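Home Opinion Reviews Budgets Archive Contact

Buy the hands first

Every February the same thing. Somebody on the buying side finds a robot arm they like, gets a quote, and the whole year's money goes on it. Then the hands get whatever is left. Usually nothing.

I think thats backwards. Have done for years.

Take our own plan. Hernberg wanted two arms from Hviid, full price, service contract, the lot. Felista Massawe went through the numbers and asked one question: what are they going to pick up? Long silence. We had 80 percent of the budget down for the arms and a single line at the bottom saying "grippers, misc". Misc!

Handheld grippers with marker cubes cost a fraction of that. A person holds them, does the job, and you find out what the job is. Whether the jaws suit a thin neck or a heavy base. Where the cable gets in the way. All of it before you've signed for anything that needs bolting to a floor.
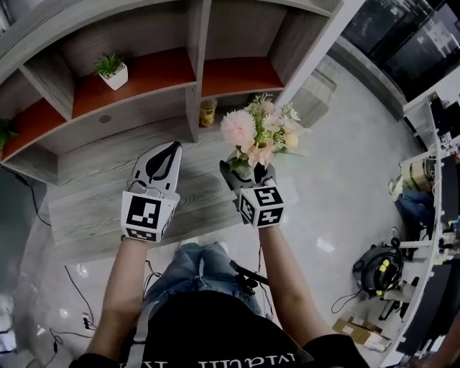
What I would put in the plan

Grippers first, a pair, plus spare finger pads. Pads wear and people forget to order them. Then ordinary things to handle, and I mean ordinary, flowers in a vase, jars, boxes. Not foam cubes. Set aside 2000 for this and don't let anyone raid it.

Next, time. Malou Oddsson reckons 21 working days before you can write a decent spec for an arm. I'd have said less, but she has done more of these than me and Fodulari's plan fell over on exactly this point.

Arms last. If you still want them.

The usual objection is that prices go up while you wait. Maybe. Brovico's did, a bit. But an arm with the wrong hand on it is a very dear coat stand, and you'll pay again for the right hand, and agian for the fitting.

So move the line up the page. Give it a proper name while you're at it. And if the sales rep says the gripper can be sorted out later, ask him to put the cost of later in the quote.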